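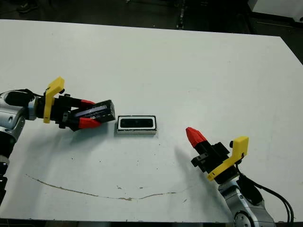
Visit report: Prornus assembly cell, Vullano site
June 24, 2023

The purpose of the visit was to review the fault that stopped the two-arm cell last November and to see what was changed afterward. Cheuk-hei Shih, who maintains the cell, took us through the log and then ran the task for us at reduced speed.

The task is short. One arm picks up a black rectangular part and brings it to a shallow tray on a white table. The other arm waits with its gripper closed until the part is down, then steadies the tray while the first presses. Both grippers have red fingertips, and each carries a yellow bracket.

The fault occurred on cycle 286 of an unattended run. The left gripper reported a good grasp, but the part had rotated between the fingertips and came down with one end high. The controller read the early contact as a seated part and released the right arm to close in. The right fingertips met the raised end, the part levered out, and both arms kept pushing toward each other for 2 seconds before the force limit tripped. One fingertip was torn and a wrist joint had to be recalibrated. No one was inside the marked area.

Three things were found in the review. The force limit had been set to 60 newtons for an earlier, heavier part and never lowered. The grasp check looked only at finger opening, which is almost the same for a straight part and a tilted one. And the stop signal from one arm reached the other through the task program, so a busy program delayed it.

The last item took up most of our discussion. The stop is now hardwired between the two controllers through a Fistura safety relay, and the program is only informed of it. Shih triggered it by hand from each side and both arms held position — no drift that we could see. The force limit is lower, and the part's angle is checked before the second arm is allowed to move. The angle check adds a pause to every cycle, and the operators do not like it.

A run of 100 cycles was completed the week before our visit with one rejected grasp and no collisions. We asked for the raw force traces and were told they would be sent through Chaudhry, the integrator.

Still open: the grasp check has not been tested with worn fingertips, and there is no written interval for replacing them. Restart after a stop is also done from memory. We asked for a one-page procedure to be posted at the cell before unattended running resumes.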